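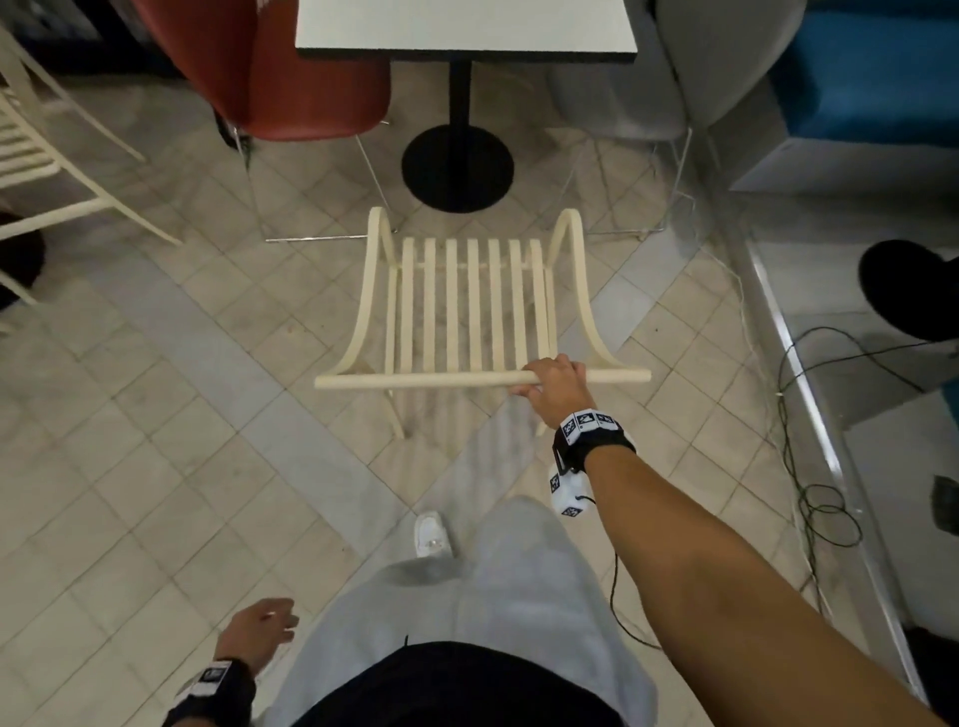
Storkisau Café — Furniture and Floor Meeting
Fri 4 August, upstairs office

Present: Moushumi Biswas (chair), Taras Didenko, Darius Mihăilă, Paraschiva Sima (minutes)
Apologies: Grigore Gavrilă

1. Last minutes
Agreed with one correction. The quote from Drultard was for regluing and did not include new glides.

2. Seating
Taras reported on the seating check. We own 96 chairs in all, counting those in the back store, and 90 are fit to use. The other six have been tagged and set aside for regluing. Two of them creak at the back joint and one has a split rail. Darius asked if the split one was worth the money. Left to Taras to decide once Drultard has looked at it.

Moushumi does not want the red shell chairs moved to the terrace, as the color will fade. Agreed they stay inside.

3. Moving chairs
Chairs are still being dragged at closing. Staff are to lift them clear of the tiles, including for short moves between tables. Darius will go over this with the evening shift. 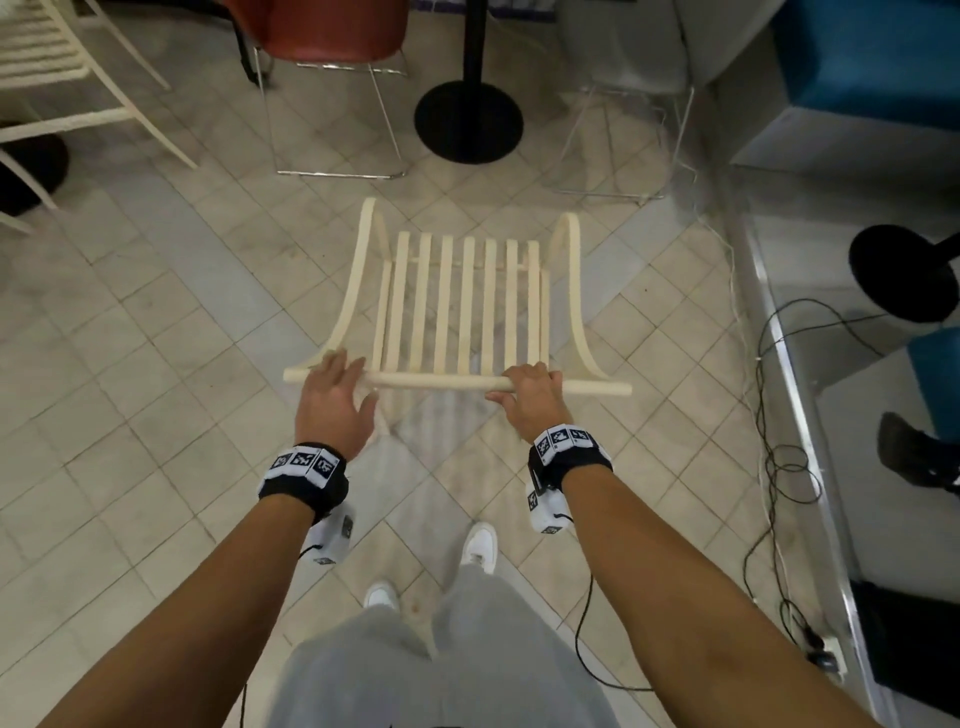 Cream slatted chair, lifted by the front rail

Paraschiva asked whether the cream chairs should be stacked overnight. Taras said no — the curved sides rub and the finish goes. They will be lined up along the wall instead.

4. Floor
Deep clean of the tiles is booked with Zuketti for the first week of September. The price is $434, up $75 on last time. Moushumi thought this was steep but the other firm did not call back. Approved. All tables and chairs on the main floor have to be moved the evening before. Taras and Darius to do this, with Grigore if he is free.

5. Café tables
One pedestal table near the door rocks. Darius has tightened the base once already and will try again before we order parts from Rivera.

6. Other business
The key to the back store is missing again. Whoever has it should leave it in the office drawer.

Actions
Taras — call Drultard about the six chairs
Darius — evening shift, rocking table
Paraschiva — confirm start time with Zuketti

Next meeting in September, date to be set after the floor is done.

Contact the office | © Storkisau Café | Back to top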